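# Cell 2 upkeep, project report (draft 3)

Darnell Mahmoud, Paula Ursu

Our part of the project was keeping the two-arm cell running so the other group could use it. Not glamorous. Mostly bolts, cables and a log sheet. The cell was built by last year's class from a Gorano frame kit, and they left us half a page of notes, one line of which was "left arm drifts, ask Zakard." Zakard is the shop that sold the school the arms. They answered our email after 3 weeks.

What we did first: took both arms off the rail, cleaned under the base plates, put them back square. Left plate had one bolt finger tight. That was most of the drift, we think. Re-torqued all of them and ran the homing routine 30 times per arm. Log has 413 lines now, some of them just "ok".

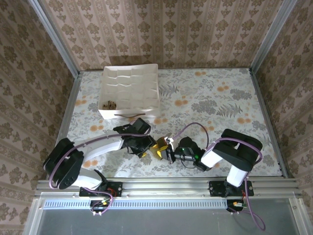
Grecu, February

Moved over to the Grecu lab with the cell as is. Wallpaper on the walls and the floral sheet on the work surface both stay, the other group needs them. The check we settled on is tip to tip: bring the yellow fingers on the left arm and the black gripper on the right one together over the sheet, near the front right corner of the white organizer, and see if they meet where the program says. Darnell jogs, Paula reads off the error. If its bad, back to the base plates before touching any software.

Cables are the real problem. The purple ones run along the arms and need slack at the wrist, but too much slack and you get a big loop standing up over the surface. The right arm also has one hanging off the front of the rail past its base plate. Want that one clipped before anyone leans on the bench. Same for the red and yellow wires under the left base, they drop down to a little connector block and all the weight is on the plug. Ordered clips from Vetance, not here yet.

Camera on the right gripper: check the green light before each session. No light, reseat the plug, wait, try again. Dont restart the whole cell for it, we lost most of an afternoon that way.

Still to do:

- strain relief, both arms
- label cables at both ends
- tighten rail bolts agian after the first full week
- write up the homing numbers properly (Paula)
- spare fingers for the left gripper, ask Zakard for a price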